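件名:在庫同期後に商品点数が一致しない(Grilora 店舗管理)
状態:解決済み
優先度:中
起票:Elsa Nyberg
担当:Roald Boström

起票内容
4月の棚卸し後、Griloraの在庫一覧と通販側の商品一覧で点数が合いません。Grilora側は3,074件、通販側は3,030件です。手動で再同期を2回実行しましたが、どちらも「完了」と表示されるだけで差は縮まりませんでした。エラー通知は届いていません。対象は食器・カップ類のカテゴリに集中しているようです。

9:40 Boström
同期ログを確認しました。処理は最後まで走っており、タイムアウトの記録はありません。通販側で非公開になっている商品がないか、管理画面の「状態:すべて」で絞り込んだ件数を教えてください。

10:15 Nyberg
「すべて」でも3,030件でした。非公開と下書きは0件です。足りない商品をいくつか検索しましたが、品番でも商品名でも出てきません。

10:50 Boström
差分を書き出しました。欠けている商品はすべて仕入先がSjöbergで、品番の末尾に容量の枝番が付いています。取り込み時に枝番が切り捨てられ、同じ品番の商品が後から来た行で上書きされている可能性があります。商品マスタの「品番の最大文字数」の値を確認してください。 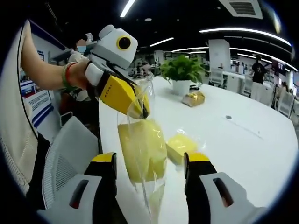
11:30 Nyberg
最大文字数は12でした。Sjöbergの品番は枝番込みで14文字あるので、末尾の2文字が落ちる計算になります。それと、商品名の付け方も担当者によってばらばらです。写真のような透明で背が高く、底に向かって細くなるプラスチックカップが、「クリアカップ」「トールカップ」「テーパーカップ」の三通りで登録されていました。商品名で照合する予備の仕組みがあっても、これでは一致しないと思います。

11:55 Boström
予備の照合は商品名の完全一致なので、ご指摘のとおり働きません。先に文字数の設定を直します。変更には管理者権限が必要なため、D'Amicoさんに依頼しました。変更が済むまで再同期は実行しないでください。上書きされた商品の価格がさらに入れ替わるおそれがあります。

13:20 Morena D'Amico
最大文字数を12から20に変更しました。変更前のマスタはTorikの共有フォルダに退避してあります。検証環境でSjöberg分のみ取り込み、700件近くを処理して上書きは発生しませんでした。

13:45 Boström
本番で次の順に作業します。
1. 通販側の自動更新を停止
2. Sjöberg分の商品を通販側から一旦削除
3. Griloraから全件を再同期
4. 件数と価格を照合
5. 自動更新を再開

15:10 Boström
手順4まで完了。両方とも3,074件で一致しました。価格の不一致もありません。自動更新はNybergさんの確認後に再開します。

15:35 Nyberg
枝番違いの商品が別々に表示され、容量と価格も正しいことを確認しました。再開をお願いします。商品名の統一はこちらで進めます。容量を名前の末尾に入れる形でよいでしょうか。

15:50 Boström
自動更新を再開しました。商品名はその形で問題ありません。数字は半角、単位は「ml」で揃えてください。全角が混じると完全一致から外れます。

原因
商品マスタの品番文字数の上限が仕入先の品番より短く、枝番が切り捨てられていたため。

残作業
・カップ類の商品名の統一(Nyberg)
・品番が上限を超えた場合に警告を出す設定の追加(D'Amico)
・他の仕入先の品番の長さを確認(Boström)

残作業は別チケットに移し、本件はクローズします。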